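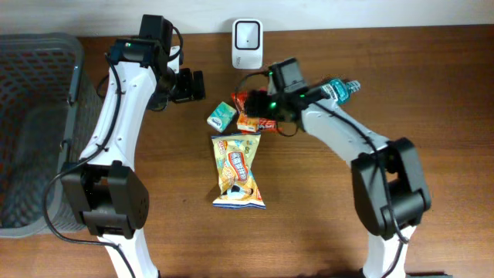
Tament is a table of packing records for crated and palletized freight. Each row covers one shipping unit from the time it was closed to the time it was weighed at the dock. Contact: Jennylyn Lagman.

Last revised 13/07/2020.

## Contents

- `units.csv` – one row per unit, 1110 rows
- `materials.csv` – lumber, foam, film and strapping, keyed by `unit_id`
- `sites.csv` – the 9 packing sites, with time zone and dock type
- `notes.txt` – free-text remarks, copied as entered

All files are UTF-8, comma-separated, with a header row. Lengths are in millimeters and weights in kilograms. Empty fields mean the value was not recorded. Zero means zero.

## Main fields

| Field | Type | Notes |
|---|---|---|
| `unit_id` | string | Site code plus serial |
| `closed_at` | datetime | Local time, no offset |
| `outer_l`, `outer_w`, `outer_h` | integer | Outside dimensions, skids included |
| `tare` | decimal | Empty crate or pallet |
| `gross` | decimal | Dock scale reading |
| `route` | string | `road`, `sea` or `air` |
| `heat_treated` | boolean | Stamp present on lumber |

Convert `closed_at` with the time zone in `sites.csv` before comparing sites.

## Collection

Packing crews filled in paper sheets, which were keyed twice by Szu-yu Chang and Mio Kaneko. Where the two entries differed, the sheet was pulled and read again. In 35 cases the sheet could not be read and the field was left empty.

The Rako site changed its dock scale in June. Readings from the old scale are rounded to the nearest 5 kg; they have not been adjusted.

## Known problems

- Tare is missing for most pallets at Sithole.
- 8 units have a gross weight lower than tare. They are kept, with `flag = W`.
- Crates repacked after inspection get a new `unit_id`. The old one is in `prev_id` – but only where the crew wrote it down.
- `heat_treated` is empty for road shipments.

## Use

Suitable for estimating material use and checking declared dimensions. There is no damage or claims data, so the table cannot be used to compare packing methods by outcome. Customer names have been removed.

Send corrections to Yolandi Mnguni with the `unit_id` and the field name.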